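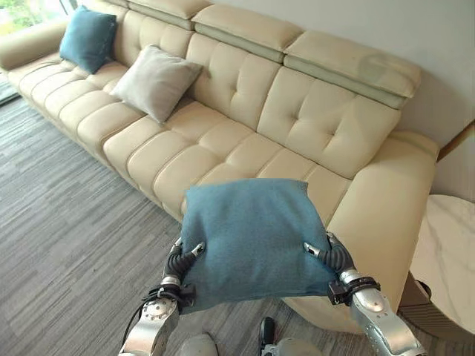

Cream leather sofa with two throw pillows.

Section 5. Setting up your food stall on the fairground

This section is for stall holders who rent a Statomard folding stall for the Ralthorpe Fair in August. Please read it to the end before you unload. The work is for two adults. If you sell only cold drinks, you can skip the steps for the fryer.

Before you start

Check that you have received these parts from the Akolgo store by Gate 2:
Folding frame with four legs
Roof cover, striped
Two side walls and one back wall
Front counter, in two halves
Bag with pegs, straps and the hand crank
Price board with hooks

If something is missing, go back to the store with your pitch card. Isla Tuhiwai keeps the spare parts there and can exchange them until 9 in the morning. After this time she is on the field and you must call the fair office, extension 3814.

Setting up the frame

1. Find your pitch. The number is painted on the grass at the front left corner and it must be the same as on your card.
2. Put the folded frame in the middle of the pitch, with the yellow label to the visitors' path.
3. Stand on opposite sides. Each person holds the frame at the lower bar and walks slowly backward until the frame is half open.
4. Put the roof cover on now, while the frame is still low. Fix the four corners first, then the straps in between.
5. Continue to walk backward until you hear the click at each corner.
6. Raise the legs one hole at a time, going from corner to corner. Do not raise one side fully while the other side is still down.
7. Peg all four feet. On the gravel pitches behind the animal barns, use the water weights. You can fill them at the tap near the goat pens.

CAUTION: Keep your fingers away from the cross joints when the frame is opening. They close like scissors.

Note: When wind is stronger than 30 miles per hour, the fair office will ask all stalls to lower the roof by two holes. Please do this immediately, also if you have customers in the line.

Counter and price board

8. Hang the two counter halves on the front bar and push them together in the middle.
9. Turn the hand crank to the right until the counter does not move anymore. Then stop. More force will bend the thread.
10. Hang the price board on the left side, where visitors coming from the main gate can read it. Write the full price with tax. The chalk pens are in the Akolgo bag.

The counter can carry up to 27 pounds on each half. It is strong enough for a cash box, napkins and a tray of corn dogs. Place the lemonade dispenser on its own table – one full dispenser is already too heavy.

Fryer and electricity

11. Place the fryer at the back of the stall, on the steel table, at least three feet away from every wall.
12. Roll up the back wall completely and tie it. It must stay open as long as the fryer is on.
13. Connect the fryer to the red socket and all other devices to the blue socket. The Follance power box shows a green light when the line is ready.
14. If the light stays orange, do not switch on anything. Ask for Jirayu Somboon at the power trailer.

CAUTION: Never connect the fryer through an extension reel. A reel which is not fully unrolled can become very hot.

Note: Each stall with a fryer needs its own fire blanket, hung where you can reach it without passing in front of the oil. Adom Gyamfi looks at this on his morning round, and he will not sign your card without it.

Before the gates open

15. Switch on the lamp in the roof and check that the cable is not lying across the floor.
16. Put out both trash cans, one in front and one behind.
17. Hang the signed card on the right front leg.

Saturday is the busiest day, because of the pie contest and the evening music. We recommend to have your stall ready one hour earlier on this day. The road between the rides is closed for cars when the gates open, so bring your ice and your bread before this.

For taking the stall down, see Section 6.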